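Minutes of the teleoperation working meeting, 8th October

Present: Dougal Swanson (chair), data lead, two operators, hardware support, minutes taker
Apologies: Aksoy representative

1. Previous minutes

Agreed with one correction. The spare leader arm went to Ginetik for repair, not to Aksoy.

2. Collection status

The table-clearing task stands at 700 accepted demonstrations against a target of 1220. The operators reported that most of the remaining ones are two-arm episodes, which take longer to record. Dougal asked that the target stay as it is until the first training run on the Skumo set has been looked at.

The data lead said 50 episodes from the last batch were rejected in review. The main cause was the operator pausing too long before closing the gripper. Those pauses show up in the trained policy as hesitation over the dish.

3. Grasping bowls and plates

There was a long discussion on how to pick up dishes by remote control. Operators have been using two different grips, one on the rim and one under the base. The rim grip is quicker, but the bowl tilts once it is lifted and the operator has to correct the wrist in the air.

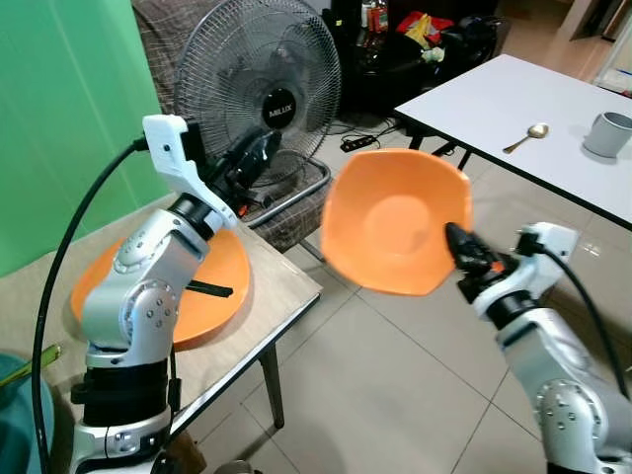
It was agreed to use the rim grip for all bowls from now on, and to let the tilt stand during the carry as long as the bowl is empty. The wrist is to be leveled before the bowl goes down. Plates were left open. One operator prefers to slide a plate to the table edge first, the other lifts it where it lies. Both will record a small set each way and the data lead will compare them.

The idle arm should be parked clear of the carrying path. Hardware support asked that it be parked with some slack in the gripper cable – a tight loop pulls on the connector.

4. Guiding by hand

Hand guiding was tried for the cup and spoon steps. It gave smooth paths, but the operator's hands kept getting into the head camera view. Agreed to drop it for recorded data and keep it for setting start poses only.

5. Software

Token, the episode labeling tool, now saves after every label. Version 4 is on both stations. The foot pedal still drops out now and then and the operators are restarting the session when it does. Hardware support to swap the cable.

6. Actions

Dougal to write up the rim grip rule and send it to both operators.
Data lead to compare the plate sets.
Hardware support to replace the pedal cable and chase Ginetik for a return date.

7. Any other business

Aksoy has asked for a remote session in March. No objections – Dougal will reply.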